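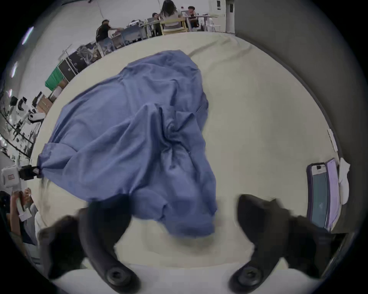

What is the Priltar Shirt Swap?
It is a neighborhood clothing exchange where you bring clean T-shirts you no longer wear and go home with the same number of different ones, free of charge.

PRILTAR, January 1, 2018 – Umix, the clothing reuse shop on Nellero Street, is delighted to announce that its much-loved shirt swap will return in March, and this time it will run for 11 days. Last year's swap found new homes for 1,458 shirts, and we are still hearing from happy families who stop by to tell us how well theirs are wearing!
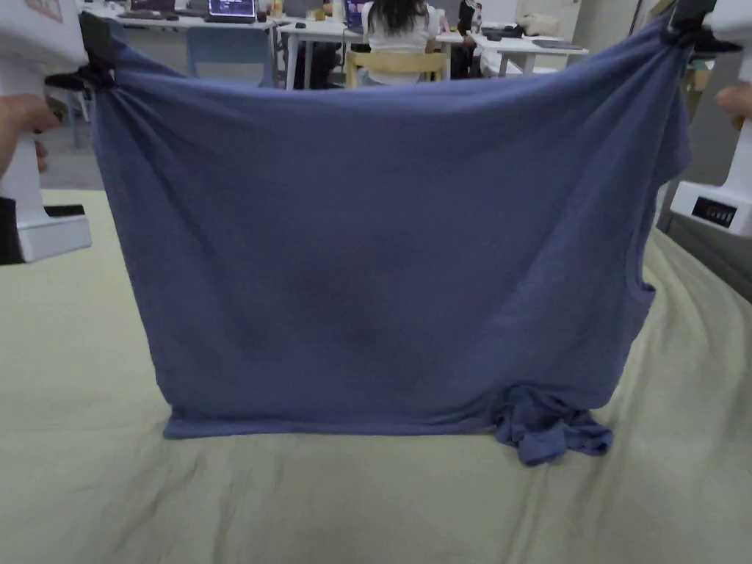 Shirts in every size are welcome, from toddler to the very roomiest adult, and a faded color or a missing tag is no trouble at all. We do ask that everything be washed and dried before it comes through the door, and that large holes stay at home – although our mending table will gladly look at a loose hem or a small tear.

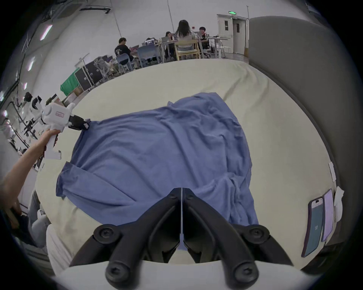 A blue favorite, ready for another season.

Each visitor may swap up to 20 shirts. Anything left on the last day will go to the Wibisono Family Closet, which keeps 23 racks of everyday clothing for people starting over in a new home.
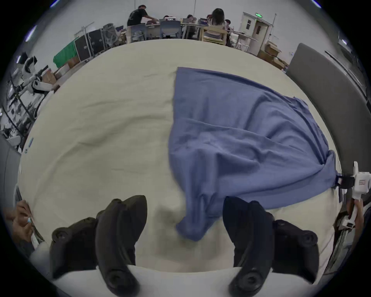

2 min read

Drop-off opens one week before the swap, at the side door on Nellero Street, and you will be handed a paper ticket for each shirt. Please hang on to your tickets, and bring a bag with you if you can. Questions are always welcome at the Umix front counter during shop hours, and the kettle is usually on.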